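Facilities / Workspace News

Last updated: February, 3:40 p.m.

Asberg tables go into carpeted rooms at Avulden

Avulden has finished the first stage of refitting its carpeted workrooms, replacing the old folding tables with fixed-height wood tables supplied by Asberg. The new tables have a light finish and rounded corners. Five rooms on the ground floor have been completed. The remaining rooms are scheduled for the second stage, which starts when the next delivery arrives.

The folding tables had been in service for 11 years. Their locking hinges had worn to the point where the tops moved under side load, and the edge trim had come away on most of them. Repair was priced and rejected. The old tables have been moved to storage and will be offered to other departments before disposal.

Each new table is 168 cm long. A longer version, at 188 cm, was tested in one room and returned. It left too little clearance between the table end and the curtain line, and chairs could not be pulled back fully on that side. The shorter model fits all of the rooms in the plan without moving any curtain track.

The order also covers black wire mesh baskets from Musell, one per table. The baskets are rectangular and open at the top, and are meant for small items that used to be left loose on the work surface. They replace the solid plastic trays issued with the folding tables. The trays collected dust in the corners and hid what was in them. Mesh sides allow the contents to be checked from a seated position, and the baskets can be emptied and shaken out in place.

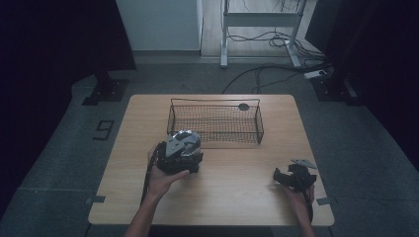

Baskets are to be kept toward the back of the table, with the front left clear for work. They are not fixed down and may be lifted off for cleaning. Users are asked not to stack them, as the rims do not lock together and a loaded upper basket will slide. Liquids and open containers should not be stored in them.

Floor work was limited. The gray carpet was kept throughout, and only worn sections near the doors were replaced. Existing tape marks on the carpet stay in place until the room layouts have been confirmed. Cleaning staff have been told to vacuum over the tape and not to apply solvent to it. Tape that has lifted at the ends should be reported and will be relaid from the same roll stock.

Dark curtains remain in use as dividers. They were taken down, washed and rehung during the work, and damaged hooks were replaced. Stands with base plates should be set so that the plate lies flat on the carpet and does not trap the curtain hem.

Delivery and assembly were handled by Halilović, which also holds the maintenance contract for the tables. Under the contract, leg bolts are checked once after the first month of use and twice a year after that. Table tops may be wiped with a damp cloth and mild soap. Abrasive pads and bleach will void the surface warranty.

Rooms in the second stage will stay open until their tables arrive. Booking times are unchanged. Requests for a basket in a room not yet refitted can be sent to the facilities desk and will be filled from remaining stock.

Contact Facilities | © Avulden. All rights reserved. | Back to top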